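Korbridge post office to keep longer counter hours through September

The post office on Holanda Street in Korbridge will stay open until 7 p.m. through the end of September, after a two-month trial brought in more evening customers than planned.

The counter used to close at 5 p.m. Branch manager Jean Galbraith said the late hours were first meant for people picking up parcels on their way home from work, but many also came in to renew post office boxes and buy money orders.

"We had over 50 people in line one evening," Galbraith said. "Most of them could not have come at lunch."
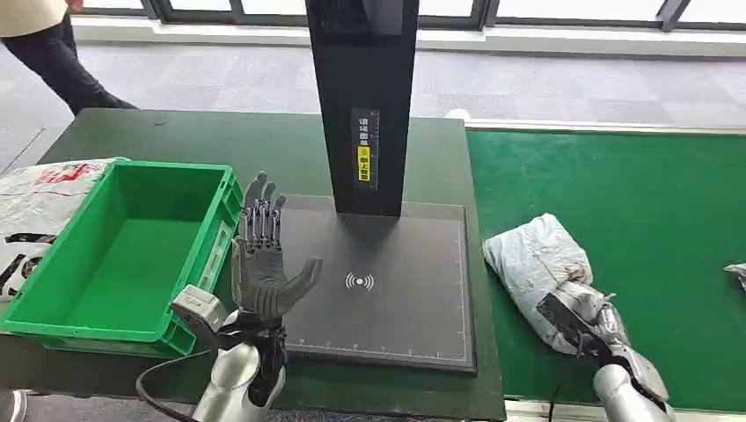

Parcels that could not be delivered will be held for 10 days, up from seven. Customers need a photo ID and the slip left at their door. A relative can collect for them with a signed note.

Residents of Kekwood, four miles to the north, have used the Korbridge counter since their own branch closed. Thu Đào, who runs a sewing supply shop there, said she sends out orders twice a week and would like to see a drop box in the village.

Galbraith said a box near the Kekwood bus stop is being looked at, but no date has been set.

The number 17 bus stops outside the post office, and the last one back to Kekwood leaves at 7:10 p.m. Parking behind the building is free after 4 p.m.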